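Bradness Basement: pre-show check, spring listening party and four-band bill

Filled in during load-in, May. Doors at 7.30pm.

Same sheet as last time with a few lines added, and my comments are longer than the boxes allow, so I've typed it all up. Put it on the page with the set times so the bands can read it before they play here. I love doing this check. You get the room to yourself, you get to hear the PA before anyone has touched the faders, and you find out what's about to go wrong while there's still time to go to the shop.

Key: OK / FIX (done before doors) / WATCH (keep an eye on it during the night) / NO (not used tonight)

1. GETTING IN AND OUT

Front door opens fully and stays open on its hook — OK

Stairs clear, handrail firm — FIX
Second bracket from the top had worked loose. Two new screws and it's solid. Bands, please stop hanging bass cases off it while you look for your drink tokens.

Stair lights — OK
All working, and the new bulbs are so much better than the old ones. You can see the gig posters on the way down now, including the Vamard one from their first ever show here, which I'd forgotten had a spelling mistake in it.

Back exit unlocked, bar pushes freely — OK
Pushed it three times from inside. Opens on to the yard without catching.

Back exit clear on the outside — FIX
Wheelie bin had wandered in front of it again. Moved, and there's now a painted box on the ground where it isn't allowed to go.

Exit signs lit — OK
Tested on battery as well. Both stayed on.

Capacity counter at the door, set to zero — OK
Limit is 158 including bands, crew and bar. Bands have a habit of thinking they don't count. You do count! If your drummer brings eight friends round the back, that's eight people who paid for a ticket standing out in the street.

2. THE STAGE

Risers locked together, no gaps — OK

Stage edge taped white — FIX
The tape from the last show had been scuffed to nothing at stage left, where everybody jumps down. Redone all the way along, double thickness on the corner.

Carpet under drums flat and fixed — WATCH
It's flat now. It was flat before the last show too, and by the end the kick drum had travelled far enough to introduce itself to the front row. I've put a batten across the front. Juto's drummer hits harder than anyone I've ever had on this stage (go and hear the second side of the new record if you want proof) so I'll check it again before they go on.

Monitor wedges stable — OK

Nothing stored behind the backdrop — FIX
Three guitar cases, a box of unsold seven-inches and a lamp. All moved to the band room. The seven-inches are very good, by the way, and I've put them on the merch table with a sign saying so.

3. ELECTRICS

Visual check of all mains leads — FIX
One kettle lead with a nick near the plug. Cut in half and binned so it can't creep back into the box. Everything else fine.

Test labels in date — OK
All house gear is in date. Visiting bands: if your pedalboard supply is held together with tape, I'm going to ask about it, and I'm going to lend you ours.

RCD tested at the stage supply — OK
Trips on the button, resets cleanly.

No extension plugged into another extension — FIX
Found one, behind the keyboard position. Swapped for a single long lead run round the back wall. Debnath are bringing two synths, a sampler and a tape machine, so I've given them a six-way of their own on that side. Their record was on my end-of-year list and I've wanted to hear it in this room ever since. The long track in the middle, with the tape loop that keeps slipping out of time, is going to sound huge down here.

Cables across walkways covered — OK
Rubber ramp at the foot of the stage, taped run along the bar side.

Lights secured with safety wires — OK
Went up the ladder and pulled on every one.

4. THE FRONT ROOM (QUIET SPACE AND LISTENING SESSION)

The listening session runs first, before any of the bands, and it's the bit I've been looking forward to the most. We play one record all the way through, no talking over it, lights down, then a break and a natter. Tonight it's the new Vamard album, a fortnight before it comes out. I've heard it twice. The opener does that thing their early singles did, where the guitars come in half a bar sooner than you want them to, and then the singing goes somewhere completely new for them.

Chairs set out with a clear aisle — OK
Aisle is wide enough for a wheelchair, checked with a tape measure. Two spaces kept at the front and two at the side, so you can choose.

Record player level, on its own table — FIX
Was rocking slightly. Folded card under one leg, and then a proper rubber foot when I found the packet.

Speakers on stands, stands weighted — OK
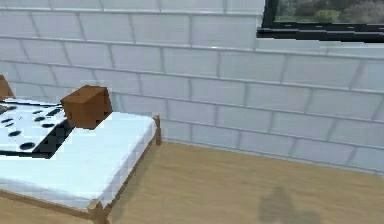

Speaker cables run along the skirting and not over the floor — OK
It took longer but it looks lovely and there's nothing to trip on in the dark.

Volume checked at the nearest seat — OK
Set so you can feel the low end and still hear somebody ask you to pass the crisps. The marker on the amp is a bit of green tape. Please don't go past the green tape.

Low lighting still lets people find the door — WATCH
Fine with the small lamp on. Somebody always wants it off for the slow one. Leave it on.

Water jug and cups out — OK

Once the bands start downstairs, the session chairs stay where they are and the space is for anyone who needs ten minutes away from the noise. It was a brilliant suggestion from a comment left under last year's round-up, and it has made the whole night easier for a lot of people.

5. SOUND LEVELS AND EARS

Earplugs at the door and the bar — OK
There are 80 pairs. They're free. Take some. Put them in before the first band and you'll hear the lyrics better, which for Juto is a treat, as they're some of the funniest and saddest words anyone's writing at the moment.

Meter at the desk, battery fresh — OK

Warning sign by the front speakers — FIX
It had gone missing. Printed a new one, bigger, and laminated it this time.

Neighbours told, finish time agreed — OK
Last note at 10.45pm. I really mean the last note, encore included. Work backwards from that when you write your set list, and if you've got a ten-minute closer, play it with ten minutes to go.

Quiet notice by the front door — OK

6. FIRE AND FIRST AID

Extinguishers in place and in date — OK
One by the desk, one behind the bar, one at the back exit. The one at the back had a coat on it. Coat now on a coat hook.

No smoke machine without asking first — NO
Debnath asked, very politely, and the answer is no, as it sets the alarm off and then we all stand in the yard. We've got a cracking set of slides for them to play in front of instead.

First aid box full — FIX
Topped up plasters and gauze. Singers and guitarists go through the plasters. Also added a couple of cold packs.

Two trained first aiders on shift — OK
One at the door and one at the desk all night. Look for the yellow armband.

Assembly point sign in the yard visible — OK

7. BAR AND MERCH

Floor behind bar dry, mat down — OK

Plastic cups only beyond the bar — OK
Please bring them back. We rinse and reuse them.

Merch table steady, not blocking the stairs — FIX
Shifted it along by a table's width. It now has a better spot anyway, right where people come in, so there's no excuse for leaving without a record. Bands, bring your own float. Every single time, someone turns up with forty T-shirts and no change.

Card reader charged — WATCH
Half full at load-in, left on charge next to the desk. If it dies, try the spare in the drawer.

8. LAST WALK ROUND, 7PM

Toilets checked, floor dry, locks working — OK
The left-hand lock is stiff, but it locks. Turn it harder than feels polite.

Both exits checked again — OK

Radios on, all three answering — OK

Running order taped up at the stage, the desk and the bar — OK

GENERAL COMMENTS

A good check this time. Nothing serious, and everything marked FIX was sorted before soundcheck. The handrail is the one I'd have been upset to miss, and it only showed up when I leant my whole weight on it, so whoever does this sheet next, please lean on things. Looking at a bracket tells you very little.

For the next show I'd like a second rubber ramp for the bar side, a proper frame for the speaker sign, and a spare mat for under the drums. I'd also like the bands to send stage plans a bit earlier. Debnath's was superb — a drawing with every socket marked, and a small picture of the tape machine with a smiley face on it. More of those, please.

Soundcheck order is last band first, as usual. Juto at 4.30, then Debnath, then the two openers together, who are sharing a kit. Vamard aren't playing, but they are coming to sit at the back during the listening session and pretend they aren't nervous, so be nice and clap at the end of side one.

Sheet goes back in the red folder at the desk. Blank copies are in the same folder, behind the stage plans.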